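September 16, 2026

Quick one, I'm wiped. Reading tonight at the Wodorcombe library, Ghazal Talebi, the new poems plus a bit of the memoir. Got there late of course. Bus. Stood at the back by the atlases until a man moved his coat.

34 chairs out and every one taken, Homa says, then people along the radiator. She'd been dreading a repeat of March, when it was her, me and the guy who came in to charge his phone. So she was beaming. Kept squeezing my arm.

Talebi reads quietly. Had to lean in. First poem was the one about her grandmother's well, which I've had taped inside the cupboard door for ages, and she does the last stanza so much faster than I do in my head. Threw me. Then a long one, new, no title yet, all about a ferry office. Didn't get it. Want to see it on paper.

Mitra Kiani did the introducing. Too long!! Went through the prizes one by one. Talebi looked at her shoes the whole time.
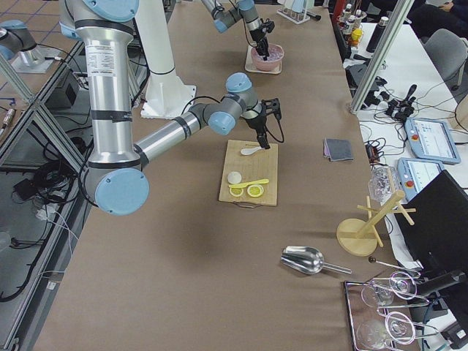
Questions after were better than usual. Jae-in asked how she knows a poem is done and she said she doesn't, she gets tired of it and mails it off. Big laugh. Somebody wanted to know about translating herself and she got serious, said she throws away 80 drafts for every keeper and the English one is always a different animal. Wrote that on my hand, now it's half gone. She also said start with whatever is in front of you, no grand subjects. So on the way home I tried. Two lemon slices side by side on a cutting board, little white spoon lying across the top. Four lines. Third one is terrible. Might keep the spoon.

Bought the book, 12 dollars, got it signed. She spelled my name right without asking, no idea how. Afshin bought two and is pretending one is for his sister.

Homa wants me to do the write-up for the Takard newsletter. 2,000 words, which is nuts, who reads that. Said yes anyway. Need to ask Mitra for the list of poems in order becuase I only got the first five down before my pen quit.

Also she mentioned a prose writer, Nazari, something about a winter in a hotel. Look up. Library might have it.

Didn't eat. Toast now. Return the atlas thing tomorow, and call Mom.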